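Lyons House Family Center
Kitchen and Play Corner Checklist
Date: February 6, 2021
Checked by: Clifford Tremblay
Copy to: Tymofii Marchuk

Mark OK, FIX or N/A. Write a comment for anything marked FIX.

FLOOR AND EXITS

1. Back door opens fully from inside. OK
2. Floor mats flat, no curled corners. FIX
Comment: Mat by the sink lifts at one end. Tape it for now. Replacement is on the Hurnlow order.
3. Extinguisher tag current and pin in place. OK
4. First aid box stocked. FIX
Comment: Short on small bandages. Tymofii to restock.

SINK AND FRIDGE

5. Hot water at the hand sink. OK
6. Soap and paper towels filled. OK
7. Fridge log filled in every day. FIX
Comment: 3 days left blank. Temperature was fine when I read it. Whoever opens up writes it down.
8. Cleaning products in the locked cabinet. OK
Comment: Key goes back on the office hook, please.

CUPBOARDS

9. Knives in the top drawer with the latch closed. OK
10. Heavy items on lower shelves. FIX
Comment: Stock pot was on the top shelf again. Moved it down.
11. Glass jars dated. OK
Comment: Threw out 2 with no date.

COUNTER

12. Heating appliances set back from the front edge. OK
Comment: Toaster and toaster oven are both toward the back. Leave them there.
13. Cords kept back from the work area. FIX
Comment: Dark end of the counter, back left. Hard to tell what is plugged into what. Needs sorting and a brighter bulb. Asked Cisow Electric for a price.
14. Cutting boards free of splits. OK
Comment: Long one with the raised rim can stay in use. Oil before March.
15. Play food kept apart from real food and cooking gear. FIX
Comment: Plush fruit on the blue plate, next to the long cutting board. It goes back in the play corner bin. Same point was raised last time.
16. Dry goods closed and put away after use. FIX
Comment: Blue canister with the white lid was standing behind the plate. Belongs in the cupboard. 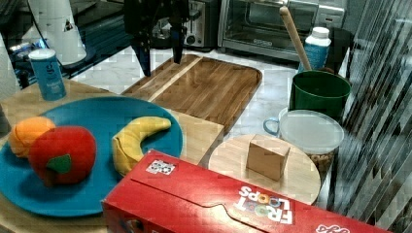
Items 12, 14, 15 and 16. Plush orange, apple and banana on the plate, blue canister behind.

PLAY CORNER

17. Soft toys washed on schedule. FIX
Comment: No entry on the wash sheet for the play food. Wash the whole set before it goes back out.
18. Seams and stitched parts checked by hand. N/A
Comment: Do this after the wash.
19. Toy bin lid stays up when opened. OK

Items marked FIX to be done by the next check in March. Initial each line when finished and leave the sheet in the office tray.

C. Tremblay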